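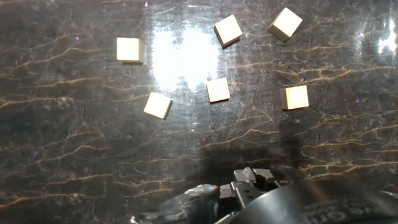

Kitchen and Workshop Tips: What a Robot Taught Me About Shiny Counters

Small pale things on a dark polished counter are harder to pick up than they look. I have this on good authority, the authority being a robot that attempted it 2537 times and kept a record of every fumble, a level of candor I have never managed in my own kitchen.

The robot works at Drirnthorpe, in a lab two floors below the office where I used to do the newsletter. Heloísa Macedo runs the grasping study there. She wanted to know how much of a robot's clumsiness is the hand and how much is the countertop, and I wanted to know why I keep chasing diced things across mine. We had lunch in July, and I came away with a page of notes and most of her fries.

The method, briefly

The setup is called Haruna. It's an arm with a two-fingered gripper and a small camera riding along near the wrist, so the computer sees more or less what the fingers are about to touch. The job is to pick up little cubes, one at a time, and put them in a tray. The cubes are scattered by hand before each round and spaced so that none of them touch.

Then they change one thing and do it over. Same cubes, different surface. Same surface, lamp moved. Same lamp, arm coming in from the other side. If you have ever wondered what scientific patience looks like, it looks like somebody moving a desk lamp a hand's width and writing it down.

Of the 2537 tries, 572 ended without a cube in the tray. Heloísa's group went back through all of those, and they put 537 down to the camera having the cube in slightly the wrong place. The fingers themselves were to blame for the leftovers. So the hand was mostly fine. It was going confidently to the wrong spot, like my uncle with a map.

The worst surface by a good margin was dark, glossy and veined. Glare was one half of the trouble and the veins were the other: a thin light line running up to the edge of a cube can be taken for the edge of the cube. A matte gray mat gave the fewest misses. It is also the ugliest thing in the lab.

Here is what I've stolen from all this for use at home.

Move the lamp before you move anything else

A light directly over a polished counter puts a white blotch right where you're working. Slide the lamp to one side until the blotch lands somewhere you don't need to look. In the study this was the cheapest fix and it beat two weeks of new software, a fact that was received downstairs with mixed feelings.

If your lights are fixed to the ceiling, move the cutting board instead. Stand where you normally stand, look for the glare, and shift over until it's behind the toaster.

Put a dull mat under small work

For tiny screws, beads, pills, watch parts, cloves: anything you'd be sorry to lose. Felt, cork, a dish towel that's been washed to death, the back of an old mouse pad. Pick a color unlike the thing you're handling. Cream on cream is asking for it.

I bought the Basurik bench mat because it was on sale and it rolls up at the corners unless you park something heavy on them. A folded towel does the same job and can also dry a dish.

Leave gaps

Haruna does best when there's room for a finger on each side of a cube. So do you, though you've learned to cheat by nudging. When you lay out parts for something you're taking apart, leave a finger's width between them. Piles feel efficient until you need the one in the middle.

They ran a side test with the cubes pushed together, and I was shown the results in the tone people use for vacation slides from a bad vacation.

Square up to the thing

A cube sitting at an angle has to be gripped across its flat sides. Grab it by the corners and it spins out and leaves. The robot rotates its wrist first and then goes down. I had been going down first and rotating in a panic.

This goes for square nuts, dice, sugar cubes, cubes of cheese, and the lid of that one storage box. Turn your hand, then close it.

Watch your own shadow

With the camera so close to the fingers, the gripper throws a shadow over some of the surface it's trying to read, and the dark patch travels with it. On a dark counter the shadow swallows whatever edge you were using as a guide. You do the same with your head every time you lean in to see better. Light from the left if you're right-handed, from the right if you aren't. Sewing people have known this forever and will tell you so.

Wipe in straight lines

Round smears catch the light and show up as rings in the glare. The camera doesn't love them, and neither does anyone who has cleaned a black cooktop at noon. Barely damp cloth, one direction, then a dry cloth the same direction. I use whatever's in the spray bottle, which at present is water and optimism. If your counter is real stone, go by what the maker says about cleaners and keep the vinegar away from marble.

Slow down for the last inch

The arm travels fast and then creeps for the final bit. The lab tried a version that skipped the creep. It saved 30 seconds a tray and spent them again looking under the bench.

I've started doing this with eggs.

Check that you have it before you lift

Haruna closes its fingers, waits a moment, and checks how far apart they are. Fully shut means there's nothing between them, and it goes back for another look instead of carrying a handful of air to the tray with great dignity. My own version is a small squeeze before I lift anything with tongs. Dull, effective, fewer dumplings on the floor.

On buying your way out of it

You can get anti-glare film for counters. I tried the Stestetti roll on the stretch beside the stove, and it does cut the shine. It also bubbles if you lay it in a hurry, and I lay everything in a hurry. For a rental with a black counter and one mean ceiling light, maybe. Otherwise get the towel.

Where the study goes next

Round things, I'm told. Peas have been mentioned. Heloísa also wants to know whether showing the computer a lot of ugly, glary pictures during training makes it less gullible about veins, and the early rounds lean that way, though she made me promise to write "early" and "lean." The other idea is to let the arm take a second look from a different angle when it isn't sure, the robot equivalent of tilting your head.

You can do that one at home for free. If you've dropped an earring back on a shiny floor, don't stare harder from where you are. Get down low, put a flashlight flat on the floor, and look along the beam. Small things throw long shadows that way, and you'll find the earring, plus everything else that's been down there since you moved in.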